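Good Practice Rules for Simulated Grasping Trials
Student Project Report, Henine Technical Institute
Submitted Sep 10, 2018

3. Method

The project was carried out in the simulation laboratory at the Suvdale campus. Its purpose was to write a set of working rules for student teams who run pick-and-place trials in a simulator, and to check whether those rules could be followed by a team with no previous training in robotics. The department had used the Onstead Laboratory Handbook for this work since June. The handbook covers physical robots in detail but gives only one page to simulated ones.

A total of 82 trial records from earlier courses were reviewed. Of these, 59 did not state what counted as a successful grasp, and 11 did not name the version of the object models. Such records cannot be compared with one another, and a later team cannot repeat them.

The draft rules apply to every trial with a two-finger gripper. The team must write down the success condition before the first run. Lighting and surface textures must be saved with the record, including any shadow settings that were changed. A view from the gripper must be kept for each trial at the point where the fingers are closed on the object.

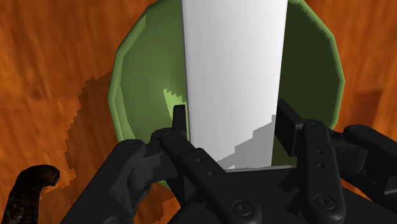 Figure 2. Wrist view in simulation: gripper closed around a white object over a green bowl.

Rule 4 caused the most discussion. It states that a grasp and a placement are to be scored separately. A view such as Figure 2 may be used as evidence of the position of the fingers, but it may not be used alone to claim that an object was placed. For that, the final position of the object must be read from the simulator log.

4. Trial of the Rules

Two student teams applied the draft to 30 new runs. Both completed the record sheet for every run. The second team asked for a clearer definition of contact — the draft had used "touching" and "held" as if they were the same — and the wording was changed before the final version.

5. Limits

The rules were tested with one gripper model only. The Wang checklist for shared workspaces was not included, as it deals with the safety of people near moving equipment and falls outside this project.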